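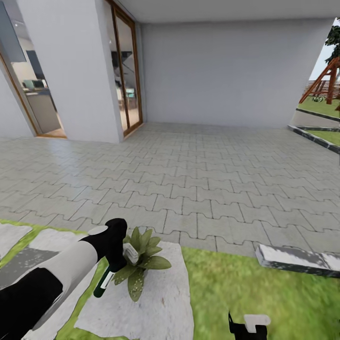 A simulated two-armed robot tilting a bottle over a plant at the edge of a patio, seen from the robot's own viewpoint.

Liapis is a software stack for planning and controlling household manipulation tasks on two-armed mobile robots. It was begun by Hadiza Yusuf and Geeta Bisht at Fustordale, a small robotics software firm, and is developed mostly in simulation. The stack covers perception, task planning, motion planning and low-level arm control, and it is best known for its handling of tasks in which an object has to be held at a particular angle for a period of time, such as pouring, watering and sprinkling.

Name

The name was first given to the arm controller alone. When the planner and the perception module were merged into the same repository, the whole took the controller's name and the controller was renamed Liapis Core. Older documentation uses "Liapis" in the narrower sense, which is a common source of confusion in the configuration files.

Architecture

Liapis is divided into four processes that communicate over a shared message bus. The perception process receives colour and depth images from the robot's head camera and maintains a list of objects with estimated poses. The task planner turns a goal, written in a short symbolic language, into an ordered set of skills. The motion planner produces a collision-free path for each skill. Liapis Core follows the path and reports its tracking error back to the task planner.

The perception process runs at 10 Hz. Liapis Core runs on its own clock and does not wait for new images. If the object list has not been refreshed within a set time the controller slows the arm and then holds its position. Early versions stopped abruptly in this case, and in simulated pouring tasks this tended to make the held container swing.

Perception

Objects are segmented in the colour image and then fitted against the depth data. Rigid objects with a known shape, such as bottles and mugs, are given a full six-degree-of-freedom pose. Plants, cloth and other irregular things are given only a bounding volume and a reference point. For a plant the reference point is placed at the centre of the base of the foliage, so that leaves hanging well out to one side do not pull it away from the stem.

The robot's own arms often cover part of the view during manipulation. Liapis renders a mask of both arms from the joint readings and removes those pixels before segmentation. Objects that pass behind the mask are kept in the list at their last known pose with a growing uncertainty. They are dropped when the uncertainty exceeds a threshold, unless the current skill refers to them.

Thin leaves and pane glass remain weak points. Glass doors in particular are sometimes read as open passages, and the navigation layer therefore treats any detected door frame as closed until it is told otherwise.

Task planning

Goals are stated as conditions on objects. A watering goal, for example, names a container, a plant and an amount. The planner breaks it down into approaching and grasping the container, carrying it upright, moving the mouth of the container over the reference point, tilting, holding, and returning to upright. Each skill has preconditions and a list of permitted recoveries.

The planner keeps no more than 17 skills in a single plan. Longer jobs are split at points where both hands are empty or where the held object is upright. Bisht introduced the limit after finding that long plans were nearly always rebuilt before their second half was reached, so that the time spent computing them was wasted.

Where a task needs only one arm, the other is assigned a resting pose. The choice of resting pose was left to the user in the first versions. It is now computed along with the rest of the plan, with a cost for blocking the camera.

Motion planning and control

Paths are found with a sampling-based planner and then smoothed by optimization. For held containers the tilt is treated as a constraint along the path, with a different limit for each skill. While carrying, the long axis may depart only slightly from vertical. While pouring, the position of the mouth is fixed within a small region above the target and the wrist rotates around it. The elbow is otherwise free to move, and the optimizer generally lifts it outward to keep the forearm clear of the target.

Low obstacles such as curbs, edging and paving slabs are included in the collision model for the base as well as the arms. Changes of surface, from paving to grass for instance, are stored in the map as separate regions, and the base controller applies a lower speed limit on anything marked as soft ground.

Simulation and testing

Most development is done in Plistberg, a scene library of furnished houses and yards made for the project. A Plistberg scene may include kitchens, staircases, covered patios and lawns, all in one continuous map, so that a task can start indoors and end outside. Lighting, object placement and surface textures can be varied between runs.

The standard regression suite has 40 tasks, each run 50 times with different starting positions. Results are sorted by the skill in which a run ended. Tilting and grasping account for most of the failures in the published logs, with grasping failures concentrated on containers standing close to a wall. The suite starts every Monday and its output is kept with the release notes.

Liquids are not simulated as fluids by default. Plistberg estimates the outflow from the tilt angle and the fill level and credits it to whatever lies under the mouth of the container. A particle-based mode exists but is slow, and is used mainly to check the estimate.

Related software

Estorau is a companion tool for replaying and annotating runs. It displays the robot's camera view beside the object list and the active skill, and allows a run to be resumed from any recorded point with altered parameters. Yusuf wrote the first version as a debugging aid for the arm mask. It has since been separated from Liapis and can read logs from other stacks - although the resume function works only with Liapis logs.

See also

Motion planning
Task and motion planning
Mobile manipulator
Robotics simulator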